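Wicker basket for toy food: will it last?
Filed under: Play & Learning > Pretend play > Storage
Last updated: 2022-10-05
Print this page | E-mail to a friend

We've just set up a little greengrocer's corner at our playgroup in Brinton, and I'm dithering over what to keep the toy fruit and veg in. I had a plastic tub, but it looks so dreary. Would wicker stand up to toddlers, or will I be picking bits of it out of the carpet by Christmas? They do love tipping things out!
Posted by climlow_mum

Viera Pešek
Go for the wicker, I say! Ours has done three years and only needed one loose end tucking in. Look for a flat bottom and a low rim, so small hands can get in without the whole lot toppling over, and run your fingers round the edge before you buy (an old pair of tights is good for this, it catches on anything sharp). I give it a wipe with a barely damp cloth and let it dry well away from the radiator. We keep ours to seven pieces or fewer, otherwise nothing gets played with, and the children like putting the shopping back in one thing at a time.
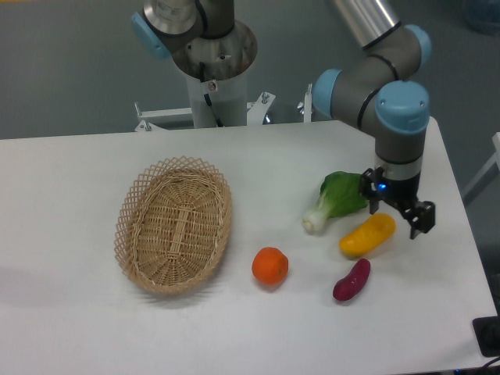 Oval basket with an orange, bok choy, a yellow vegetable and a sweet potato, ready to be put away.

wurach149
tub is fine, goes in the sink. wicker doesn't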